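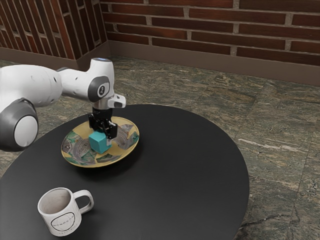

図2　Mimoraセルのシミュレーション画面。皿の上のキューブをグリッパの2本の指がはさんだ姿勢。

3　セルの立ち上げと日々の手入れ

3.1　セルの構成

本節では、Mimoraセルをどう組んで、どう面倒を見てきたかを書きます。前節までの学習の話に比べるとずいぶん地味なのですが、私の作業時間の大半はじつはこちらに消えていて、同じようなセルを立てようとしている方にはたぶんこちらのほうが役に立つと思います（少なくとも、1年前の私はこういう節を読みたかった！）。

セルはシミュレータEsitzの中にあります。丸い黒いテーブルに白いアームが横から手を伸ばし、先端に黒い平行グリッパが付いている、というのが基本の形です。テーブルの上には浅い丸皿と青緑色のキューブ、それにマグカップを置きました。部屋はレンガの壁に石のタイル床で、この部屋の見た目は物体モデル集Matbyに入っていたものをほとんどそのまま使っています。最初は真っ白な部屋で始めたのですが、白いアームが背景に溶けてしまって、画面を見ながら不具合を探すときに目が疲れるんですね。レンガに替えてからは手首の輪郭がぱっと分かるようになり、それ以来ずっとこの部屋です。

グリッパの開閉は、Sugdenという自作の小さな制御モジュールが受け持っています。Esitzに付属の指令をそのまま使わなかったのは、指の位置と把持力を同じ時刻のログに並べて残したかったからです。付属のほうは位置だけが先に書き込まれ、力は次の更新で遅れて出てきます。学習だけが目的なら気にならない程度のずれですが、あとで書く接触の不具合を追いかけるときには、このずれに何度も振り回されました。Sugdenは指令を受け取ると、物理計算の更新が終わるのを待ってから両方をまとめて書き出します。やっていることはそれだけです。それだけなのですが、入れてから調整の手間がだいぶ減りました。

座標系は、アームの土台、テーブルの天板、皿の中心の3つを別々に持たせてあります。土台を基準に全部書いてしまうほうが式は短くなります。ただ、皿だけをちょっと動かしたい、という場面が思った以上に多くて、そのたびに土台からの距離を計算し直すのは間違いのもとでした。いまは皿を動かせばキューブの初期位置も一緒に動きます。マグカップだけは天板に直接ぶら下げてあるので、皿を動かしてもついてきません。最初のころ、これも皿の子にしてしまっていて、皿を回転させる実験をしたらマグカップがテーブルの外へぐるりと大回りして落ちていきました。見ている分には楽しかったです（実験はやり直しになりましたが）。

3.2　皿の当たり判定を作り直す

立ち上げでいちばん手こずったのは皿です。アームでもグリッパでもなく、皿。浅い皿は見た目よりもずっと扱いにくい形をしていて、縁が立ち上がり、内側がゆるくへこんでいます。Matbyのモデルに最初から付いている当たり判定は、この形を丸ごと凸形状で包んだものでした。つまり物理計算の上では、皿のくぼみに透明なふたがかぶさっているのと同じことになります。キューブを置くと、絵の上では底から浮いたところでぴたりと止まる。横から見ないと気づきません。私は上からの画面ばかり見ていたので、気づくまでに相当かかりました。

直し方としては、内側の底と縁を別々の部品に分けました。底は薄い円盤、縁は短い板を輪に並べたものです。元の細かい三角形メッシュをそのまま当たり判定に使う手もあり、実際に試しましたが、キューブの角が三角形の継ぎ目に引っかかって細かく震えるのでやめました。円盤にしてしまうと底の微妙な丸みは失われます。ただ、キューブの側から見ればほぼ平らな面なので、把持の試験ではこちらのほうが素直な動きをします。

皿の内側には緑や灰色の不規則な模様が入っていて、これが目視の確認では意外にくせ者です。キューブも青緑なので、真上に近い画面では下の辺が模様に紛れて見えにくい。無地の皿に替えようかとも考えました。でも、認識の側の評価では模様のある皿のほうがよい練習台になるので、皿はそのままにして、確認の手順のほうを工夫することにしました。具体的には、見た目のモデルを一時的に消して当たり判定だけを線で表示し、キューブの底面と円盤の上面の距離を数値で読みます。絵で分かった気になるのが危ないというのは、この皿で身にしみました。

確認するときは、必ずグリッパを完全に離した状態でも数値を取ります。指が触れていると、キューブは指との摩擦で支えられている場合があり、底に着いているように見えても荷重は指のほうに逃げているかもしれません。図2のような姿勢は、見た目の位置合わせには便利ですが、底の接触力を読むには向きません。接触力は指を開いてから読む、と手順書のいちばん上に書いてあります。自分で書いておきながら、急いでいると忘れるんですけれど。

3.3　指の零点と把持力

次は指です。平行グリッパの指は左右が対称に動くことになっていますが、モデルの上では別々の関節で、Sugdenがそれを揃えて動かしています。ですから零点がずれると、閉じるときに片方の指が先にキューブに触れ、反対側の指が来るまでキューブを押して横滑りさせます。皿の上だとこの横滑りがすぐ縁に届いてしまうので、平らなテーブルで試していたときより症状がはっきり出ました。

零点の合わせ方は次のとおりです。まずアームを皿から十分に離し、何もはさまずに指を閉じきります。指先どうしの接触力が立ち上がった瞬間の左右の関節値を記録し、その平均を新しい零点にします。次にゆっくり開いて、もう一度閉じる。閉じた位置が前回と一致しなければ、零点よりも先に関節の減衰の設定を疑います。私は以前、減衰が小さすぎて指が閉じるたびにわずかに跳ね返っているのを知らずに、零点だけを延々と直していました。跳ね返った先の値を零点にしていたのですから、合うはずがありません。

把持力は、強ければ安心というものでもありません。剛体どうしの接触では、力を上げるほど指がキューブにめり込む量が増え、計算がそれを押し戻そうとして、キューブがあるとき突然はじけ飛びます。スイカの種みたいに、つるんと。これを避けるため、把持力の上限はSugdenの側で抑え、滑りにくさは摩擦係数のほうで稼ぐことにしました。摩擦は指先の面にだけ高い値を与え、皿の底は低めのままです。両方とも高くすると、持ち上げる直前に皿の底とキューブの間で粘るような動きが出て、皿まで一緒に引きずられることがありました。

指を下ろす深さも同じくらい大事です。深すぎれば指先が皿の底を突き、浅すぎればキューブの上のほうだけをはさむことになって、持ち上げたときに下側が振れます。私は最初、深さを天板からの高さで指定していました。皿の厚みを変えたとたんに指先が底に当たるようになり、これは座標系の話に戻るのですが、いまは皿の底面からの高さで指定しています。指先が底に触れたかどうかはログの接触対で分かるので、触れた試行は把持に成功していても、手入れ用の一覧に自動で載せます。成功した試行の中にこそ設定のほころびが隠れている、という経験が何度もあったためです。

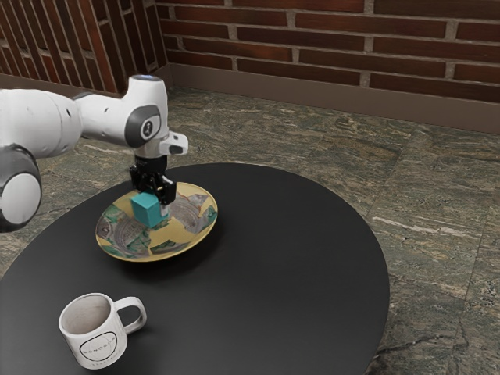
図3　同じセルの別の時点。キューブの下の辺は皿の面よりわずかに上にある。

3.4　わずかな隙間を見分ける

図2と図3を並べて見ると、どちらもキューブが指の間にあって、ぱっと見の違いはごくわずかです。図2のほうは皿に載っていて、図3のほうは皿の面からほんの少しだけ離れています。私の感覚では、この差を画面だけで毎回正しく言い当てるのは無理でした。寝不足の朝などはまず当たりません。そこで、セルの状態を「載っている」「離れている」の二つに分ける判定を、画面からいったん切り離しました。

判定に使うのは、キューブと皿の底の接触対があるかどうか、それから両者の面の間の距離です。どちらか一方だけでは足りません。接触対だけに頼ると、物理計算の更新の合間に接触が一瞬だけ消えることがあり、載っているのに離れたと数えてしまいます。距離だけに頼ると、今度はEsitzが接触の余白として持っているわずかな幅の中に入ったとき、離れているのに載っていると見なされます。両方の条件が続けて揃ったときだけ状態を切り替える、という昔ながらのやり方に落ち着きました。どちらとも言えない間は前の状態を持ち越します。

この判定を入れてから、過去のログを全部読み直しました。対象は3,261試行です。読み直しのいちばんの収穫は、それまで「把持が甘い」とひとまとめにしていた失敗の中に、把持はきちんとできているのに持ち上げの指令が早すぎたものが混ざっていると分かったことでした。指の力がまだ上がりきらないうちに手首が動き出していたわけです。Sugdenに「力が目標に届くまで手首を待たせる」という条件をひとつ足したら、この種類の失敗はきれいに消えました。力の目標を下げる方向で何日も悩んでいたので、うれしいような、くやしいような、です。

なお、画面のほうもあきらめたわけではありません。影の出方は思いのほか参考になります。ただし影の濃さは照明の設定に引っぱられますし、皿の模様の暗い部分と重なると読み違えるので、あくまで数値を見たあとの確認用です。照明をいじったときは影の見え方も必ず見直します。8月に照明を柔らかいものに替えた際、これを怠って、しばらく前の感覚のまま画面を読んでいました。

3.5　手入れの手順と、壊れたときのこと

シミュレーションのセルに手入れが要るのか、と聞かれることがあります。要ります！　ネジはゆるみませんし油も差しませんが、Esitzの版が上がれば接触の計算が変わり、Matbyのモデルが差し替われば当たり判定が元に戻ります。しかも実機なら変な音がするところ、こちらは黙って壊れます。

いまの手順は短いものです。朝、最初の試行の前に指の零点を確認します。続いてキューブを皿に置き、指を開いて、底の接触力がキューブの重さと釣り合っているかを見ます。釣り合っていなければ、その日はまず皿の当たり判定を線表示で確かめるところからです。最後にアームを初期姿勢へ戻し、関節値を保存してある値と比べます。この比較は、手首の向きが同じ見た目のまま一周分ずれていた、という情けない事故のあとに加えました。姿勢は同じでも、残りの可動範囲がまるで違っていて、皿の奥へ手を伸ばす途中で手首が限界に当たって止まってしまったのです。

マグカップについても触れておきます。課題には使わないのですが、手前側に置いたままにしてあります。皿を運ぶような軌道を試すときの障害物を兼ねているのと、もうひとつ、リセットがうまくいったかどうかの目印になるからです。リセットの直後にマグカップの位置や傾きが保存値と合わなければ、前の試行の速度が消えずに残っていることを疑います。物体の位置だけを戻して速度を戻し忘れるのは初歩的なミスですが、キューブはグリッパにすぐはさまれるので、残った速度が表に出にくいのです。誰にも触られないマグカップのほうが正直に動いてくれます。取っ手の向きも保存してあるので、わずかに回っただけでも気がつきます。

壊れたときの直し方には、ひとつだけ自分に決めごとを課しています。一度に変える設定はひとつ。当たり前に聞こえるでしょうが、摩擦と把持力と減衰は互いにかばい合うところがあって、二つ同時に動かすと、直った理由が分からないまま直ってしまいます。そういう直り方をしたセルは、次の版上げでたいてい同じ壊れ方をしました。変更のたびに、変えた値と元の値、それから変えようと思ったきっかけを設定ファイルの横に残しています。きっかけの欄には「なんか跳ねる」のような走り書きも多いのですが、あとで検索するとき案外この言葉で引っかかるので、直さずに置いてあります。

ひと通りの調整がまっさらな状態から終わるまでは、慣れたいまでもおよそ3時間かかります。その大部分は皿の縁の板を並べ直す作業です。皿の大きさを与えれば縁の部品を自動で並べる補助スクリプトを書きかけているのですが、縁の傾きが途中で変わる皿にはまだ対応できておらず、そういう皿では板の継ぎ目にキューブの角が落ち込むことがあります。いまのところは、継ぎ目を少しずつ重ねて手で置いています。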